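# About Hollden

Hollden is a packaging test and design office. We work for companies that ship goods in corrugated board and need to know what a given box will hold, how high it can be stacked and how it should be closed.

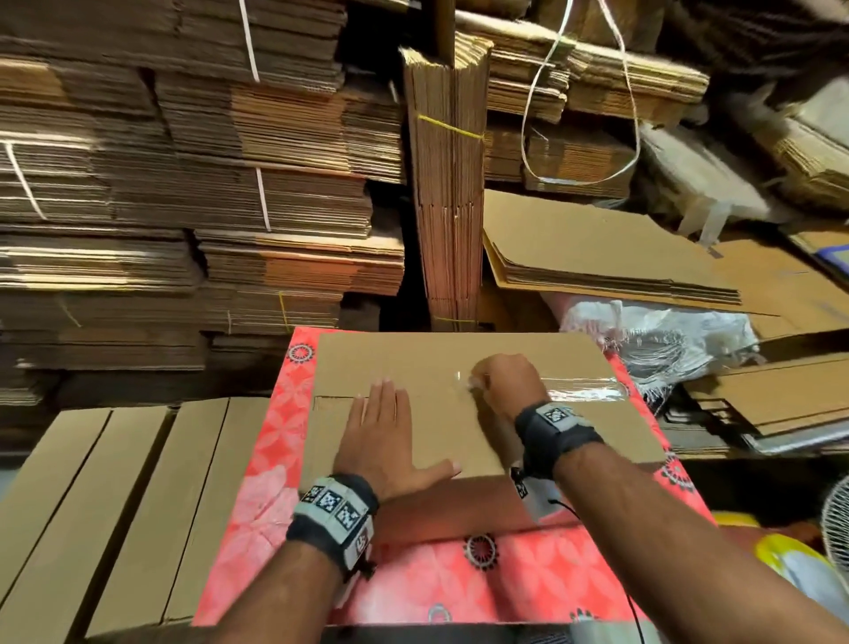
The company was started by Asanka Samarakoon, a packaging engineer who had spent most of a career on the production side of a board mill. The first customers were furniture makers with a high rate of crushed corners. Customers now include makers of lamps, bottled goods, bicycle parts, small appliances and laboratory glass. We don't manufacture or sell boxes, and we take no commission from plants that do. A customer receives a report, a drawing and, where requested, a purchasing specification that any competent box plant can quote from.

## What we test

Work falls under four headings.

**Board testing.** Incoming board is conditioned before any measurement is taken. Standard conditions are 73 °F and 50 percent relative humidity, and samples stay in the conditioning room for at least 24 hours. We measure caliper, basis weight, edge crush and burst. Flute profile is checked under magnification for crush from printing or converting, which often accounts for a gap between the grade on the invoice and the strength in the warehouse.

**Box compression.** Finished boxes are set up, closed as they would be on the packing line and loaded between flat platens until they fail. We report peak load and deflection at peak, with the full curve attached. Empty and filled boxes are tested separately. A filled result shouldn't be used to set stack height unless the contents are known to carry load in every shipment.

**Closures.** Tape, hot melt, staples and water-activated paper tape are all in scope. Tape is evaluated on the customer's own board, as recycled liners vary widely in surface dust and fiber length. We record peel force, hold time under a constant load and the manner of failure. Fiber tear is reported separately from adhesive release.

**Transit simulation.** Packages go through drops, vibration and a compression dwell in a sequence agreed with the customer beforehand. Drop heights depend on package weight and shipping method. We don't run sequences made up to produce a pass.

## Laboratory and equipment

The laboratory occupies 2,676 square feet on one floor. The conditioning room takes up 402 square feet of this and has its own air handling. The remainder is divided into a compression area, a drop and vibration area, a sample shop and a small office.

The main compression frame is a Baert unit with fixed and floating platens. Vibration is run on a Taron table. Both are calibrated every May by an outside service, and certificates are available to customers on request. Load cells are also checked in house against reference weights before each series. If a check is out of tolerance, testing stops and all results back to the last good check are reviewed.

The sample shop has a flatbed cutting table, a manual creaser and hand tools. Most prototypes are cut on the table and glued or taped by hand. Hand-made samples are fine for checking fit and are useful for ranking one design against another. They generally test higher than production boxes from the same board, and our reports state which kind was used.

## Records

Test data is kept in Findby, our internal database. Each record ties a result to the board lot, conditioning log, operator, machine and calibration status. The database currently holds 552 box designs, and a design may have anywhere from one result set to several dozen.

Customers can request the full history of their own designs at no charge. Results are never shared between customers, including in averaged form. Where a report gives a general figure for a board grade, it comes from board we purchased ourselves for reference testing.

Samples are held for 104 days after the report is issued and then recycled. Longer storage can be arranged in writing before the end of that period.

## How a project runs

1. The customer sends a description of the product, its weight and dimensions, the shipping method and the stack height in storage. Photographs of damaged returns are helpful.
2. We reply with a test plan and a fixed price. The plan lists sample quantities, and these are usually larger than customers expect. Ten boxes per condition is the minimum for compression.
3. Samples arrive flat, unglued seams excepted, and are packed so that they aren't bent. Board with creases or crushed edges is set aside and replaced.
4. Testing is carried out after conditioning. Customers may attend.
5. A report is issued with all individual results. Outliers are marked and left in.

Typical time from receipt of samples to report is around three weeks. Transit simulation adds to this when the sequence includes a long dwell.

## Staff

Asanka Samarakoon reviews every test plan and signs every report. The technical staff are trained on all four types of work and rotate among them. New technicians run paired tests with an experienced operator until their results agree within the repeatability limits for the method, and only then test alone.

## What we don't do

We don't certify packages for hazardous materials, and we don't carry out food contact or migration testing. Plastic crates, drums and wooden pallets are outside our scope, except where a pallet is part of the load under a corrugated package. We don't give opinions in freight claims on packages we haven't tested.

Requests to test a competitor's box are accepted when the box was bought on the open market. The report will identify it by description only.

## Sending samples

Write to the laboratory before shipping anything, so that a project number can be assigned. Mark the number on the outside of every carton and on each bundle inside. Include the board grade as ordered, the name of the plant and the date of manufacture, if known. Samples received without a project number are held unopened until the sender is identified.

Page last revised 2022-02-13.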